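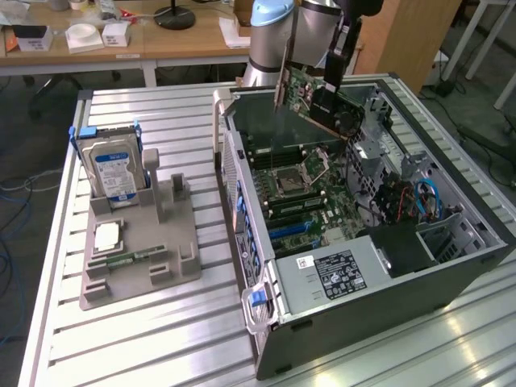 Green expansion card with its small fan, over the open tower

We use cookies to remember your login and display settings. Accept | Manage

Dorkville Community Board > Home and Money > Old desktop, repair or tip?
Started by Katherine Guzmán, November

kguzman
My desktop is 9 years old and has started switching itself off when I'm doing the accounts. The shop in town quoted me more than I paid for the sofa to "refresh" it. I only use it for spreadsheets, letters and the allotment newsletter. Is it worth mending, or do I take it to the tip and buy a laptop?

pebbledash_pete
Mend it. Shutting off is usually heat or the power supply. Take the side off, get the dust out of the fans and see if it carries on. Cost me nothing when mine did it.

selina_st
I'd disagree with Pete on this one. At that age the drive is on borrowed time as well. I put a new power supply in mine, then the drive went, then the graphics card. By the end I'd spent the price of a decent second-hand laptop and still had a big box under the desk.

pebbledash_pete
That's bad luck, Selina. A drive is a cheap part and you can keep it when you change machines.

selina_st
It was three parts in one winter. I don't call that luck.

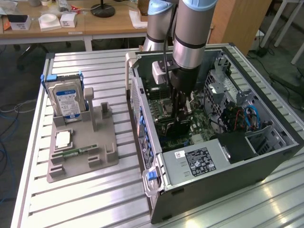 Inside a tower case: drive cage on the right, power supply at the bottom

marrowman
Whatever you decide, back up first. Do it tonight, before anyone goes near it with a screwdriver. I lost 4 years of seed records by leaving it until Sunday.

kguzman
Backed up to a stick this evening, thank you. Opened it as well. The dust in the front vent was like felt. I've cleaned it and it has been on for 5 hours so far.

selina_st
Good, but I'd still put money aside for the next one.

ottoline
If it does go to the tip, take the drive out first. Ours puts computers in the small electricals cage and anyone can lean over. Kestusow on the industrial estate will take whole machines on weekday mornings and give you a receipt.

pebbledash_pete
Kestusow charge now, don't they?

ottoline
Only for the old heavy monitors. Towers are free.

kguzman
Will keep it until spring and look again then. Newsletter is late enough as it is.

Thread 1206 | Contact the moderators | Back to top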